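Should I take iron tablets together with magnesium?
Asked by Hwa-young Cho, May 2022

Hello everybody. My doctor has found that my iron is low and she told me to take one tablet every day until August. I already take magnesium in the evening, 500 mg, because of cramps in my legs. The leaflet of the iron says only "consult your pharmacist", and in Akwood we have no pharmacy any more.

I also get a small stomach ache after the iron – is it better with food? I am 57 years old and I drink a lot of tea, if this is important. 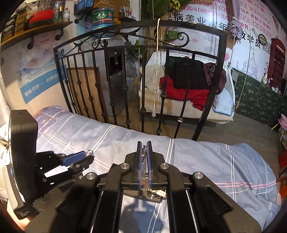
Wristwatch with a black dial and a cream strap

My neighbour says I must leave two hours between them, but she could not tell me where she has read it. Thank you in advance for your help.

Nindau
I keep them apart, iron in the morning and magnesium before bed. Please ask also about the tea. Tea with the tablet makes the iron harder to absorb, so I drink mine later in the morning. With a little food my stomach was calmer, although they say an empty stomach is better for the absorption.

Pusik
just eat more spinach

Nwosu
You can telephone a pharmacy in another town, they will answer without a prescription. Have both boxes next to you when you call, as they will want to know which form of iron it is. Mine changed me to a different one and the ache was gone.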